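Bring Back the Home Dental Visit
30 Jul 2023 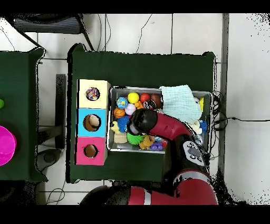
Farah Khoo wrote to me after my last column to say that her mother had gone three years without seeing a dentist, and that the stairs at the surgery were the whole of the reason. The practice offered her another practice. That one had a ramp and a waiting list of 847 people.

I think home visits should be an ordinary part of dental care for older people, booked in the same way as a check-up. At present Tolent has one dentist who will go out, on Thursday mornings, and she covers Plondell as well. She can manage seven patients on a good day. The two towns have 3000 residents over seventy-five.

The usual objection is cost. A portable chair and drill are expensive, and a dentist on the road sees fewer mouths than one who stays put. I accept both points. But a loose denture means soft food, then less food, and a sore gum left alone can end in a hospital bed. Those bills are paid too, out of a different budget.

Much of the work doesn't need a drill anyway. A hygienist with a torch and a mirror can check for ulcers, clean a plate properly and show a daughter or a carer how to brush someone else's teeth. Most of us have never been shown.

The contract comes up for renewal in September. I would like to see a second visiting dentist written into it, with a hygienist alongside.

Ningsih Pattinasarany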